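The Second Pair of Hands in the Produce Aisle

Automation in grocery retail has usually begin at the checkout or in the warehouse. At Cisteo, a regional chain with 39 stores, the company has chosen to begin with produce, and the decision is changing how its staff spend their mornings.

The program was developed with Hakala, which supplies the two-armed robots, and Tavitz, a training firm retained to rewrite job descriptions before any machine entered a store. Its purpose is to move the repetitive part of produce work – lifting, sorting and clearing – away from employees who have carried it for years. Back and shoulder complaints were the leading cause of lost shifts among produce clerks in the company's last internal review, and turnover in the department was higher than in any other.

Under the new arrangement, a clerk decides what stays on display and what comes off. The robot handles the items. Settings for each type of produce are adjusted by the clerk on duty, who may stop the machine at any time without asking a supervisor.

Practice takes place on artificial fruit and vegetables. Employees learn alongside the equipment, at a stand stocked with carrots, cucumbers, tomatoes, sweet potatoes, beans and potatoes, and no one is assigned to a live department until the course is complete.

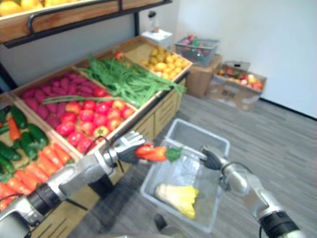 FORKARD, January

A carrot held level between two grippers, over a clear plastic bin, is a small matter to a shopper. To the clerks in training it is the exercise they repeat most. Long items with leaves call for different handling than round ones, and participants are asked to judge where the first hand should take hold and when the second should come in.

The course at Forkard has enrolled 84 employees to date, out of 154 who work in produce across the chain. Attendance is paid at the regular rate. Those who finish move into a new grade, produce operator, with a higher hourly wage and responsibility for quality checks, ordering and customer questions.

Reaction among the staff has been mixed. Several longtime clerks told the company's review panel that they welcomed the end of early-morning lifting. Others said that arranging a display was the part of the job they took pride in, and that they did not wish to spend a shift watching a machine do it slowly. In response, Cisteo agreed that the front-facing displays in every store will continue to be built by hand.

Employment remains the central question. The company has given a written commitment that no produce position will be cut during the first 2 years of the program. Employee representatives have asked for the period to be extended and for staffing figures to be published store by store. Talks on both requests are continuing.

Scheduling is also under review. The early shift now starts at 4 a.m., and store managers expect that part of it can be moved later once the machines are in regular use. Parents on the staff have generally supported the change. Some employees who rely on the early-shift premium have not, and the parties have yet to settle how that pay would be replaced.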